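The Advisor

I got the email from Mercy Nyaga at ten past six in the morning, and I read it standing up in the kitchen with my coat already half on. The Drandik Circle had a new advisor! Finally! And it was me.

I should back up. The Drandik Circle was a reading group that had gotten out of hand. It started in the back of a bakery in Gornside with Mercy and Prasetyo Govindasamy and a photocopied chapter on stages of adult development, and by the time I joined there was a journal, a summer retreat and a diagram. The diagram was called the Minja. It had 6 rings, and every kind of human knowing was supposed to fit on it somewhere, if you were patient.

I had written one paper on it (one!) back when I was teaching philosophy at Flumness College, and I had mostly said it was wrong. I thought the outer ring was just the inner ring with a better vocabulary. I was pretty rude about it, to be truthful, in the way you are at thirty-one when you've slept badly and have a footnote you're proud of.

So I wrote back to Mercy and asked if she had the right Areti Tsolakis.

"There's another one?" she wrote.

We met in May, at Prasetyo's apartment, which was all stairs. He made lentils. Sanne Baert was there too, on the couch with her shoes off, marking up a stack of paper that turned out to be the manuscript. The big one. The whole theory, start to finish, 313 pages with the index still to come.

"You only have to read it," Mercy said.

"And then what?"

"And then advise."

I took it home in a grocery bag. I meant to do a chapter a night, but I read 162 pages that first weekend, eating crackers over it like a teenager with a vampire novel, and I kept waiting to get mad. Chapter four was my old objection. They'd put it in! They had laid it out better than I ever had, fair and clear, with my name on it, and then they'd spent eleven paragraphs failing to answer it. You could feel them trying. Whoever wrote it had circled back over and over, like a person looking for their keys in the same coat.

I called Prasetyo. It was late, and I could hear him running water.

"Who wrote four?" I said.

"Tumaini."

I hadn't known Tumaini Mfaume was still with them. We had shared an office at Flumness for 2 years, and we'd argued every single day of it, over soup, over grading, once through a bathroom door. Then he took a job out west and I didn't write, and he didn't write, and that was that for a long time.

"He asked for you," Prasetyo said. "He said get Areti, she'll know what's the matter with it."

I sat there on the hall floor with the phone. I did know what was the matter with it. I'd known since page ninety, and it was a small thing, it was one word they kept using two ways.

"Give me his number," I said, and went to find a pencil.

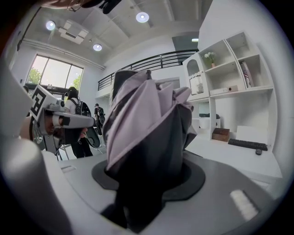 He picked up on the first ring, and he was already talking, something about ring five and how I'd better not be calling to be nice.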